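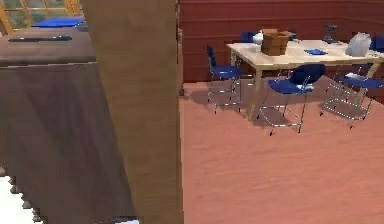 Fig. 1. Wood-framed window and dark table, left of the panel.

Week 5: Screening arrivals at small ports

Start with the numbers in the Sinik reading. The port clinic logged 1132 arrivals in September and had 16 cots. You may do the division yourselves; the ministry did, and then ordered more clipboards.

Terms to know: isolation (sick people), quarantine (exposed people who feel fine and will tell you so at length).
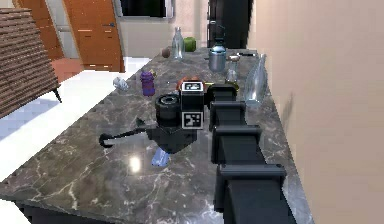
Quarantine at Sinik ran 24 days on paper. Compare the Chauhan protocol, which screens on the dock and sends only fever cases inland. Cheaper, but it misses anyone who has found the aspirin.

For Friday: one page on who should pay. "The government" is a start.

Shares 16 | Comments 0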